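We use cookies to make this site work and to find out which pages people skip. Accept all | Manage choices

Sokura launches Clasero, a gripper kit for people with long metal things to move

OLVERA, Sunday, February 26, 2023 – Sokura today opened orders for Clasero, a 2-finger gripper kit for small shops that spend their days picking up aluminum bar and putting it down again somewhere else. The company is aware that this is a modest ambition.

Clasero bolts to most mid-size robot arms and comes with a wrist camera, a cable, a set of fingers and a manual that fits on one sheet of paper. An earlier manual ran to 200 pages and was, by customer vote, the heaviest item in the box.

"Our customers asked for a gripper that holds the bar," said a Sokura spokesperson. "We showed them mood lighting for the controller. They asked again about the bar."

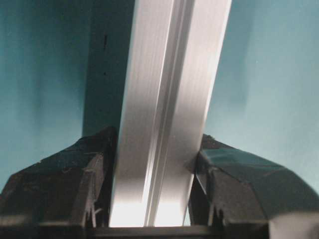 The fingers are sold as wear parts and priced to match. Sokura expects them to get scuffed, and the warranty says so in plain words. A replacement pair costs $300 and goes on with the hex key supplied, or with the one you already own and can find.

Software is handled by Skusto, whose setup program comes with the kit. Users jog the arm to the bar, close the fingers, save the position and give it a name. Skusto suggests sensible names. Early customers have mostly gone with "test," followed by "test new" and "test new final," and the program now puts up with this.

The full kit costs $2000. Shops that bought Sokura's previous gripper can trade it in for $200 off, whatever state it is in, provided it arrives in a box and not a bucket – the returns desk has asked for this to be mentioned.

Orders placed now ship from Olvera in the order they come in. A wider set of fingers for heavier profiles is planned for September. Sokura has not said which year, but the sales team has been told to say this one.

Press and sales inquiries: contact the Sokura office in Olvera.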